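플록사이드 장난감 도서관 소식 – 나무 도형 맞추기 상자 이야기

9월 4일 화요일

여름 내내 문을 반만 열어 두었던 플록사이드 장난감 도서관이 이번 주부터 평소 시간으로 돌아왔습니다. 더위 때문에 발길이 뜸하셨던 분들도 슬슬 유모차를 밀고 나오시는 것 같고, 오전에는 벌써 매트 위가 꽤 북적입니다. 오랜만에 오신 분들 얼굴을 보니 얼마나 반갑던지요. 두 달 사이에 기던 아이가 뛰어다니고, 엄마 뒤에 숨던 아이가 먼저 와서 인사를 합니다. 저희만 그대로인 것 같아 조금 머쓱했습니다.

지난 6월 소식지에서 예고해 드린 대로, 이번 호에는 여러분이 가장 많이 물어보신 장난감 이야기를 해 보려고 합니다. 바로 나무로 된 도형 맞추기 상자예요. 정육면체 모양 상자에 이런저런 구멍이 뚫려 있고, 구멍에 맞는 조각을 찾아 쏙 집어넣는 그 장난감 말입니다. 집집마다 하나쯤은 있거나, 있었거나, 조카네서 물려받았거나 하셨을 겁니다. 저도 어릴 때 할머니 댁에 하나 있었는데, 별 모양 조각은 언제나 없었습니다. 장롱 밑에서 나왔다는 이야기를 한참 뒤 명절에 들었고요.

저희 도서관에는 현재 장난감이 모두 177점 등록되어 있습니다. 소리 나는 것, 불 들어오는 것, 바퀴 달린 것까지 참 많은데도 이 상자는 선반에 앉아 있을 틈이 없습니다. 반납함에 들어오면 닦아서 말리고, 말리고 나면 벌써 다음 분이 기다리고 계십니다. 대기 명단이 길어져서 기다리다 지치신 분들께는 죄송할 따름이에요. 그래서 비슷한 상자를 더 들여왔고, 이제는 전보다 조금 수월하게 빌려 가실 수 있습니다. 목재 장난감은 보스타 공방에서 손봐 주신 것들이 섞여 있는데, 모서리를 어찌나 곱게 다듬어 주셨는지 자꾸 쓰다듬게 됩니다.

처음 만나는 아이에게는

상자를 처음 받은 아이들은 대개 조각을 구멍에 넣지 않습니다. 조각을 두드리고, 입에 넣고, 상자를 굴리고, 뒤집어 놓고 그 위에 앉으려고도 하지요. 이걸 보고 "우리 애는 아직 관심이 없나 봐요" 하시는 분들이 계시는데, 저희가 보기에는 관심이 아주 많은 겁니다. 한동안은 그냥 두셔도 괜찮습니다. 손가락을 구멍에 넣었다 뺐다 하는 것만으로도 꽤 오래 앉아 있는 아이들이 있어요.

조각을 넣어 보려는 눈치가 보이면 동그라미부터 건네 보세요. 동그라미는 어느 쪽으로 돌려도 들어가니까 성공하기가 제일 쉽습니다. 조각이 안으로 떨어지면서 나무끼리 부딪히는 소리가 나면 아이가 깜짝 놀라서 어른 얼굴을 올려다보는데, 그 순간에 같이 놀라 주시면 됩니다. 그다음부터는 말리셔도 계속합니다. 저녁밥이 식어도 계속하고요.

네모는 조금 더 어렵습니다. 각이 맞아야 하니까요. 구멍 위에 조각을 올려놓고 힘으로 누르는 시기가 한참 이어지는데, 옆에서 보고 있으면 손이 근질근질합니다. 저도 그렇습니다. 그래도 조금만 참고 상자를 살짝 잡아 주기만 해 보세요. 어느 날 조각을 돌려 보는 손놀림이 나옵니다. 하트는 위아래가 있어서 또 한 고비예요. 뾰족한 쪽이 어디로 가야 하는지 알아내느라 이마에 주름이 잡히는 아이들을 보면 웃으면 안 되는데 웃음이 납니다.

구멍이 여러 면에 있는 상자라면 처음에는 한 면만 쓰시는 것도 방법입니다. 윗면에 맞는 조각만 꺼내 놓고 나머지는 서랍에 잠깐 넣어 두세요. 익숙해지면 상자를 돌려서 옆면도 보여 주시고, 그때 숨겨 둔 조각을 하나씩 꺼내 주시면 새 장난감이 생긴 것처럼 좋아합니다. 동그라미와 타원을 같이 내놓으면 어른도 가끔 헷갈린다는 말씀을 드려 둡니다.

조금 큰 아이들과는

세 살, 네 살쯤 되면 시시하다고 밀어내는 경우가 많지요. 그런데 눈을 감게 하고 조각을 손에 쥐여 주면 이야기가 달라집니다. 만져만 보고 무슨 모양인지 맞히는 놀이예요. 종이에 구멍 모양을 대고 연필로 따라 그린 다음 색칠을 해도 좋습니다. 하트가 단연 인기이고, 저희 벽에는 지금 분홍색 하트가 잔뜩 붙어 있습니다. 동생이 있는 집이라면 큰아이에게 '선생님' 역할을 맡겨 보세요. 생각보다 훨씬 엄격한 선생님이 나타납니다.

나무 장난감 손질하기

반납하실 때 깨끗이 닦아서 가져오시는 분들이 많아 늘 감사한 마음입니다. 다만 물에 담그시면 안 됩니다. 나무가 물을 먹으면 부풀어서 조각이 구멍에 끼어 버려요. 꼭 짠 천으로 닦고 마른 천으로 한 번 더 훔친 뒤에 그늘에 두시면 충분합니다. 햇볕 드는 창가는 피해 주시고요, 식기세척기는 말할 것도 없습니다. (네, 한 번 있었습니다. 누구신지는 저희만 알고 있겠습니다.)

혹시 거칠게 일어난 곳이 만져지면 직접 사포질하지 마시고 반납하실 때 말씀만 해 주세요. 저희가 따로 빼 두었다가 보스타 공방에 보냅니다. 조각이 없어졌을 때도 마찬가지로 편하게 알려 주시면 됩니다. 소파 틈, 신발장, 빨래 주머니 속을 먼저 찾아보시라고 권해 드리지만, 끝내 안 나오면 맞는 조각을 새로 깎아 넣을 수 있습니다.

밝은 색 나무는 손때가 잘 보인다고 걱정하시는 분들도 계십니다. 저희는 그 손때가 밉지 않더라고요. 나뭇결이 살아 있는 상자는 오래 쓸수록 색이 조금씩 깊어지고, 그런 상자가 선반에 놓여 있으면 아이들이 먼저 손을 뻗습니다. 윗면에 하트와 네모, 동그라미 구멍이 있고 앞면에는 구름 같기도 하고 꽃 같기도 한 구멍이 난 상자도 그렇습니다. 구름인지 꽃인지를 두고는 저희끼리도 의견이 갈리니, 댁에서 아이에게 한번 물어봐 주세요. 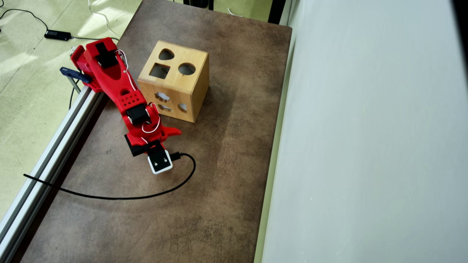
빌려 가시는 방법

나무 도형 상자는 한 가정에 하나씩, 2주 동안 빌려 가실 수 있습니다. 기다리는 분이 없으면 연장도 됩니다. 창구에서 회원 카드를 보여 주시고 대여 장부에 이름을 적으시면 되는데, 조각은 주머니에 따로 담아 드리니 가져가시기 전에 같이 한 번 확인해 주세요. 반납은 문 여는 시간에 창구로 직접 부탁드립니다. 밖에 있는 반납함은 책과 퍼즐용이라 무거운 나무 장난감을 넣으시면 아래 깔린 것들이 상합니다.

플렐몬트 쪽에 사시는 분들은 거기 분관에서도 같은 카드로 빌리실 수 있습니다. 그쪽 선반은 저희보다 작지만 대신 한가해서, 급하신 분들은 그리로 가시는 편이 빠를지도 모르겠습니다. 다만 플렐몬트에서 빌린 장난감은 플렐몬트로 돌려주셔야 합니다.

장난감을 기다립니다

댁에 아이가 훌쩍 커 버려서 쓰지 않는 나무 장난감이 있으면 저희에게 보내 주세요. 조각이 몇 개 빠졌어도 상관없습니다. 칠이 벗겨졌거나 출처를 알 수 없는 물감이 발라진 것은 받기 어려우니 그 점만 양해 부탁드립니다. 지난봄에는 바트 문구점에서 계산대 옆에 수거 상자를 놓아 주셔서 장난감과 그림책을 합해 80점이나 모였습니다. 이번 가을에도 같은 자리에 상자를 놓아 주신다고 하니, 공책 사러 들르시는 길에 가져다 넣으셔도 됩니다. 늘 자리를 내어 주셔서 고맙습니다.

다음 소식지에서는 실로 꿰는 나무 구슬 이야기를 할까 합니다. 구슬 꿰기에 얽힌 사연이 있으시면 창구 옆 쪽지함에 넣어 주세요. 길어도 좋고, 아이가 그린 그림만 넣어 주셔도 좋습니다.

플록사이드 장난감 도서관 드림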